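The Virus That Hides in the Potato Field

When I came to Clitton for the first time, it was November and the potato harvest was already finished. The fields looked brown and tired, and I asked myself why people had invited me to see them. The answer was in the cold store, on metal shelves, in small paper bags. Each bag held a piece of one tuber, and each tuber had been tested for a virus which most people in the world will never hear of.

Potato virus Y is an old enemy. It is carried by aphids, the small green insects that gardeners know from their roses. An aphid puts its mouth into a sick leaf for a few seconds, flies to a healthy plant, tries the taste of it, and the virus has moved. The farmer sees nothing for some time. Later the leaves may become yellow or folded, and the tubers may show dark rings on the skin. Some varieties show almost no sign at all, and these are the ones that make seed growers nervous. A seed potato that looks healthy can carry the virus into the next season, and into a field where it has never been before.

The people at the Clitton station do not only ask if the virus is present. They want to know which form of it they have. The virus exists in several strains, and the strains can mix. If two of them meet inside one plant, a new form can appear with one part of its genetic text from the first parent and the other part from the second. Older tests were made for the older strains. They look at the coat of the virus, and the coat does not always tell the whole story.

For this reason the station began to read short pieces of the virus directly. In the last season they collected 2376 leaf samples from 13 farms, most of them in the flat country between Clitton and Grakham. Out of these, 480 were chosen for sequencing. I asked how they chose, and I received a long answer. They took samples from the edge of each field and from the middle, because aphids often land at the edge first. They took plants with signs and plants without. One farm was visited six times, from the first leaves until the tops were killed, and the people there were very patient with it.

What they found was not so simple to explain to the farmers, and I think it is to their honor that they tried. In the fields near Grakham, most of the infected plants carried a mixed form. In the hills on the other side, where the farms are smaller and people often save their own seed, the older strain was still common. The variety called Rivas, which is planted a lot in the region for its yellow flesh, carried the mixed form in almost every infected sample. Another variety, Heker, became sick less often, but when it did, the rings on the tubers were deep and ugly, and the potatoes could not be sold.

Does this mean that farmers should stop planting Rivas? At the meeting in the village hall, this was the first question from the back row. The answer was no, or not yet. The variety gives a good harvest and the shops want it. But it should not stand next to a seed field, and its seed should be new every year. A man in a wet coat said that new seed costs money. It does, and the room was quiet for a moment. 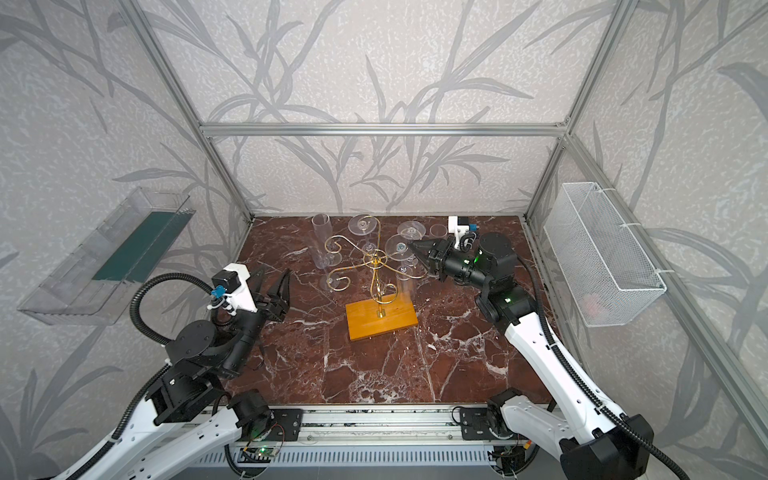 There is also the problem of the primers. A primer is a short piece of DNA which finds its place on the genetic text and shows the machine where to begin copying. If the virus has changed exactly at this place, the primer cannot hold on, and the test says that the plant is clean. The station uses three pairs of primers now, placed on different parts of the genome, so that a change in one place does not hide the whole virus. It makes the work slower. In the summer, when the leaves come in faster than anybody can grind them, the lights in the laboratory are on until ten in the evening.

I spent one afternoon in the part of the building where the leaves are prepared. It smells like cut grass, and then, after some hours, like something less pleasant. Every sample receives a number, and the number is written twice, once on the bag and once in a paper book. I was surprised by the paper book. The staff told me that the computer lost a week of names some years ago, and since then the book is on the table.

The next season will bring new samples, and the station wants to add the aphids themselves. Yellow water traps will stand between the rows from May, and the insects will be tested for the same strains as the leaves. It is possible that the mixed form travels better with certain kinds of aphid — there are some signs of this in other regions, but the fields here have not been studied for it. The traps must be emptied every second morning, also in the rain. The farm that was visited so many times last year has already agreed to take four of them.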